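Una caja de cartón y un montón de bolsitas: mi opinión sobre el surtido de snacks chinos de Likbridge

Llevaba tiempo queriendo escribir sobre esto, porque me lo habéis preguntado varias veces por correo y yo siempre respondía lo mismo, que primero quería probarlo todo. Pues ya está, o casi. Quedan dos o tres sobres en la despensa, pero me atrevo a dar una opinión sin esperar más, que si no me conozco y esta reseña no sale nunca.

El surtido lo vende Likbridge, una tienda pequeña que prepara cajas de aperitivos y picoteo chino en envases individuales. Yo los descubrí gracias a Jasmina Vukčević, con la que comparto desde hace años la afición por los supermercados asiáticos (y por salir de ellos con más cosas de las que caben en la bolsa). Me habló de la caja mediana, que cuesta 23 euros con el envío incluido y trae 15 sobres distintos, con un peso total de 700 gramos. Hay otra más grande, pero para empezar me pareció suficiente, y ahora que he terminado creo que acerté.

Tardó poco en llegar. El cartón es de lo más corriente, marrón, sin dibujos ni florituras, y a mí eso me gusta. Hay tiendas que se gastan el dinero en una caja preciosa con lazo y papel de seda y luego dentro viene lo justo. La subí al cuarto, la abrí encima de la cama y fui sacando y metiendo sobres un buen rato, como hacía de pequeña con la bolsa de la cabalgata.

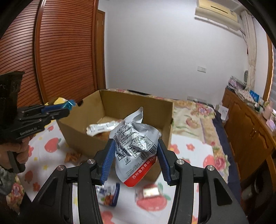

Lo primero que hice fue buscar fechas y etiquetas, manía que heredé de mi madre. Muchos de estos envases llevan todo el texto en chino, incluida la tabla nutricional, y ahí tengo que ponerle una pega a la tienda. En la web prometen una hojita con la traducción de los ingredientes, y en mi caja no venía. Les escribí, me contestó un señor muy amable que firmaba como Dénes Dudás y me la mandó en PDF aquella misma tarde. Todo resuelto, sí, pero quien tenga una alergia no debería depender de que alguien mire el correo. Si es vuestro caso, pedidla antes de comprar y leedla con calma.

Voy con los sabores, que es a lo que hemos venido.

Empecé por lo picante, que en esta caja es lo que manda. Hay varios bocados de textura firme, un poco gomosa, aliñados con aceite de guindilla y pimienta de Sichuan. Para mí son lo mejor del surtido. El primer mordisco parece suave, casi dulce, y luego sube ese cosquilleo en los labios que a unos les encanta y a otros les hace correr a por un vaso de leche. Con arroz blanco recién hecho y un poco de pepino tenéis una cena de las de no querer cocinar, y lo digo por experiencia. Un consejo: abridlos sobre un plato, con servilletas cerca, y jamás con una blusa clara. El aceite sale donde quiere.

Luego están las galletitas y los bocados crujientes, más discretos. Los hay salados, con un punto de alga muy agradable, y otros tirando a dulces que me recordaron a los barquillos de las ferias. Estos últimos los acabé desmigando sobre un yogur, y os lo recomiendo muchísimo, ¡qué buena combinación! Solos me resultaron algo secos, de los que piden una taza de té al lado. Yo los tomé con uno negro de Després que tengo siempre en casa y se llevaban de maravilla.

Lo que menos me convenció fueron los dulces blanditos. No están malos, pero la textura es pegajosa, se agarra a las muelas y el sabor se va enseguida. Mi sobrino, en cambio, se los terminó sin pestañear y preguntó si había más, así que tomad mi opinión con las reservas que queráis.

Para hacer sitio y decidir por dónde seguir, fui colocando unos cuantos sobres delante de la caja, que es como mejor se aprecia la variedad de tamaños y de colores.
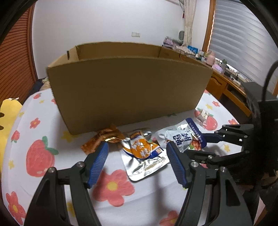
Unos cuantos sobres del surtido, delante de su caja.

Un detalle que agradezco es el formato individual. Cada sobre da para un capricho, y puedes llevarte uno en el bolso sin andar cerrando bolsas con pinzas. La contrapartida es evidente: se genera mucho envoltorio para lo que se come. Al terminar una tarde de cata con Jasmina teníamos un montoncito de plásticos que daba un poco de vergüenza. Me gustaría que la tienda ofreciera también bolsas grandes de los sabores más pedidos. Se lo comenté a Dénes y me dijo que lo están mirando.

Sobre el precio he dado muchas vueltas. Si tenéis cerca un buen supermercado asiático, comprando sobre a sobre os saldrá mejor, y además os dais el paseo. Yo vivo en un sitio donde lo más exótico del pasillo de aperitivos son las patatas con sabor a jamón, así que pagar algo más por recibir en casa una selección hecha con gusto me compensa. También había probado hace un tiempo la caja de Burnano, que es algo más barata y pesa 573 gramos, pero repetía sabores y casi todo era dulce. Me quedo con esta sin dudarlo.

¿La volveré a pedir? Sí, en diciembre, para tener algo distinto que sacar en las sobremesas, y esta vez marcando la opción de más picante. Si a alguno de vosotros no le va el picante, escribidles una nota al hacer el pedido - a Jasmina le cambiaron varios sobres sin cobrarle nada - y guardad los de guindilla para la visita más valiente.

Mi nota: cuatro estrellas de cinco. La quinta se la doy en cuanto metan la hojita de los ingredientes en la caja.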